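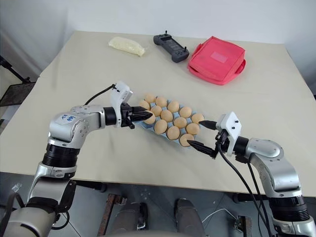
What happens to the people on the egg station when the two-arm unit takes over tray handling?

They stay on the station. One operator per shift moves from lifting trays to loading, checking and clearing stops, and the hours are the same as before. The rest of this ticket covers the stops, and what we changed in the work instructions because of them.

Ticket: Grelness packing hall, tray handling
Opened by: shift operations
Unit: Hasell two-arm cell
Status: Resolved, one item left open

Reported problem
Unit stops during tray pickup with the message "grip width mismatch." Both arms hold position and the operator has to reset. In March this came up 51 times. Before the switch to the new tray supplier it was rare enough that we didn't log it.

Impact
Each reset needs someone at the cell. The operator was also covering labeling at the next bench, so labels fell behind on the early shift. Two operators reported that they had stopped doing labels altogether because they couldn't leave the cell. Target is 1,120 trays per shift. We were missing it on most early shifts and making it on late shifts, where there was a second person.

Tried first, no change
Restarted controller.
Cleaned gripper fingers, checked wrist screws on both arms.
Reran the table height calibration from the Zalewska setup sheet.
Swapped the left and right gripper fingers. Stops continued at the same rate.

Found
The new molded trays are slightly wider at the ends than the old ones. The stored width was still the old value. When both grippers closed on a tray the reading fell outside the allowed range and the cell stopped, as it is supposed to. Trays set down at an angle made it worse.

The late shift had fewer stops because the second person was straightening trays by hand before each pickup. It wasn't written down anywhere and the early shift didn't know about it.

Fixed
Entered the new tray width and saved it as its own profile. Old profile kept for leftover stock.
Ran 2,000 trays over several shifts with the new profile. 2 stops, both from cracked eggs leaking on the tray end.

Changes for operators
Select the tray profile at the start of the shift and write it on the handover sheet.
Do not reach in to straighten a tray while the arms are live. Press pause, wait for the light, then move it.
Labeling is no longer assigned to the cell operator on the early shift. It goes back to the bench.
If you find a workaround that helps, put it in the log, even if it seems too small to mention.

Comment from early shift
Much better. The pause button is on the far side from where we load, so we walk around the table every time. Can it be moved?

Reply
Agreed. Request sent to Brurari, who did the wiring. They want to see the cable runs before quoting. Until then keep walking around, and don't use the emergency stop as a pause. Restart after an emergency stop takes much longer.

Comment from late shift
Does the second person stay on lates?

Reply
Through the end of the current schedule, yes. After that the post moves to incoming inspection, same pay grade. Training for it is already on the board.

Open item
Pause button location. Waiting on Brurari.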